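Haushaltsroboter: Der Tisch bleibt die schwierigste Stelle

Jaststead (red) - Können Maschinen schon im Haushalt helfen oder im Laden Regale einräumen? Die Firma Brollier hat dazu im Mai Ergebnisse aus einem Versuch vorgestellt, der in einer Werkhalle am Rand von Jaststead stattfindet. Die Antwort fällt vorsichtig aus. Manche einfachen Arbeiten gelingen recht gut, bei anderen muss fast immer ein Mensch eingreifen.

Für den Versuch wurden 26 Aufgaben ausgewählt. Dazu gehören Besteck sortieren, einen Tisch abräumen, Handtücher falten, Dosen in ein Regal stellen und kleine Schachteln mit Preisschildern versehen. Jede Aufgabe wird zuerst von Menschen ausgeführt, die ein Greifwerkzeug in der Hand halten. Eine Kamera am Werkzeug nimmt die Bewegung auf. Aus diesen Aufnahmen lernt später das Programm, das den Roboterarm steuert. Bis Ende Mai sind auf diese Weise 1526 Aufnahmen entstanden.

Am besten funktioniert nach Angaben der Firma das Greifen von festen Gegenständen, die einzeln stehen. Becher, Dosen und Holzklötze werden in den meisten Fällen richtig genommen und auch richtig abgestellt. Schwieriger ist alles, was flach auf dem Tisch liegt. Ein Löffel, eine Karte oder ein dünner Deckel bietet den Fingern des Greifers kaum eine Kante, und oft schiebt die Maschine den Gegenstand nur vor sich her. Menschen lösen dieses Problem, ohne nachzudenken: Sie ziehen die Karte bis zum Rand und fassen sie von unten. Der Roboter hat diesen Trick bisher nur bei zwei Aufgaben gelernt. 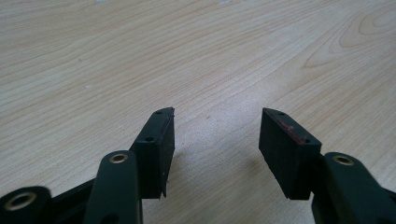 Handgeführter Greifer mit geöffneten Fingern über einer hellen Tischplatte aus Holz.

Auch die Form der Finger spielt eine Rolle. Brollier hat mehrere Beläge verglichen und dabei festgestellt, dass ein weicher Belag zwar sicherer hält, aber bei Papier und dünnem Stoff leicht hängen bleibt. Ein harter Belag rutscht dagegen von glatten Gläsern ab. Eine Lösung für beides gibt es im Moment nicht. Die Firma will deshalb im nächsten Abschnitt mit Fingern arbeiten, die sich schnell wechseln lassen.

Am Versuch ist auch die Ladenkette Rudent beteiligt. Sie interessiert sich weniger für die Küche und mehr für die Stunden nach Ladenschluss, wenn Ware nachgefüllt werden muss. In einem nachgebauten Verkaufsraum sollte der Roboterarm 300 Packungen in ein Regal stellen. Er wurde damit fertig, brauchte aber deutlich mehr Zeit als eine geübte Kraft und musste mehrmals neu gestartet werden. Umgefallene Packungen erkannte er nicht immer. Rudent plant vorerst keinen Einsatz in den Filialen und spricht von einer Beobachtung, die man fortsetzen möchte.

Etwas anders sieht es das Pflegeheim Palacios, das einige Aufgaben für die Liste vorgeschlagen hat. Dort geht es vor allem um das Abräumen nach dem Frühstück und um das Zusammenlegen von kleiner Wäsche. Das Heim erwartet keine Maschine, die alles übernimmt. Es wäre schon eine Hilfe, so heißt es, wenn das Geschirr am Abend ohne Aufsicht auf den Wagen käme - auch langsam. Ein Test im Haus selbst ist noch nicht vereinbart, weil Fragen der Sicherheit und der Versicherung offen sind.

Die Kosten nennt Brollier nicht. Bekannt ist nur, dass der Versuch in der Halle bis zum Herbst verlängert wird und die Liste der Aufgaben gleich bleibt. Neu hinzu kommen andere Tische und anderes Licht. Bisher fanden die meisten Aufnahmen an gleichen Arbeitsplätzen statt, und bei einer ungewohnten Oberfläche machte das Programm merklich mehr Fehler.

Wer sich die Arbeit ansehen möchte, kann das im September tun. Die Halle wird dann an einem Nachmittag von 14 bis 18 Uhr geöffnet, eine Anmeldung ist nicht nötig.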